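A few notes on the Clullside whip inquiry, as I've had a lot of messages asking what happened and most of the reports I've seen are short on detail.

The race was the November staying handicap, run over two miles at Clullside. There were 16 runners. Brarum won it by a neck from Lo Presti. Tullio Galli rode the winner and Nkrumah Nyarko trains it.

The stewards called an inquiry before the horses were back in the unsaddling area. It had nothing to do with interference. They wanted to look at how many times Galli had used his whip from the second last bend to the line.

The limit at Clullside is seven strokes in a flat race. The head-on film and the side film didn't agree at first. One steward had eight, another had ten. They watched it again at half speed and settled on 10.

Under the local rules, up to three over the limit is a riding offence. The jockey is punished and the result stands. Four or more over and the horse can be thrown out. So Brarum was one stroke away from losing the race.

Galli was suspended for nine days and fined 270 pounds. He accepted both. He told the stewards he'd lost count after the horse hung left, and that two of the strokes were down the shoulder to straighten him up. They accepted the shoulder strokes were for steering but counted them anyway, as the rule tells them to.

Nyarko wasn't charged with anything. A trainer can be called in if the stewards think he told the jockey to ride that way. They asked him about his orders, he said they were to sit fourth or fifth and come late, and that was the end of it.

The vet looked at Brarum straight after and again an hour later. No marks on him either time. If there had been, Galli would have faced a second charge and a longer ban. 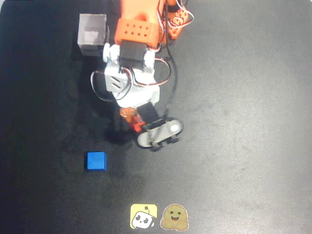
Can the owners of the runner-up appeal against the result?

They can appeal only if they claim the stewards counted wrongly, and they have until noon on the fifth day to lodge it with a deposit.

I spoke to someone connected with Lo Presti last night. They are thinking about it. Their view is that there's an eleventh stroke just after the line of trees, where the side camera loses the horses for a second or so. I've watched it and I can't see one. I can't rule one out either.

The deposit comes back if the appeal is judged reasonable, even if it fails. It's kept if the panel decides it was a waste of time. That puts a lot of small owners off.

On the prize money: it's held until the time for an appeal has passed. Bets are different. The bookmakers paid out on Brarum once the "weighed in" was called, and that won't change whatever a panel says later. If you backed Lo Presti your bet lost and it stays lost.

Several people have said the horse should be thrown out for any breach at all. I understand the argument. A jockey who goes over by three and wins by a neck has got something for it, and nine days off is a small price in a big race. Other countries have gone further than we have.

The argument against is that owners, stable staff and punters all pay for something one person did in the last half minute. I used to agree with that. I'm less sure now, having seen three of these at the same meeting in the past few years.

Clullside has raced on the same ground since 1875 and the final straight is a long one, with a slight climb from two out. Horses get tired there and jockeys go for the whip early. If you start at the two pole you'll have used your seven well before the line. The senior riders know this and wait. Galli had only ridden the course twice before.

What I'd like to see is the count published with the result, for every placed horse. The stewards have the numbers already. At the moment we only get them when somebody breaks the rule, so there's no way to tell who was on six or seven and who hardly picked the stick up.

Galli misses the Zallance Stakes meeting, where he was booked for four rides. Nyarko says Brarum still goes there if the ground isn't too firm, and he hasn't picked a jockey yet. He'll carry some 10 pounds more than he did here.

Will add to this if the Lo Presti people lodge anything before the deadline.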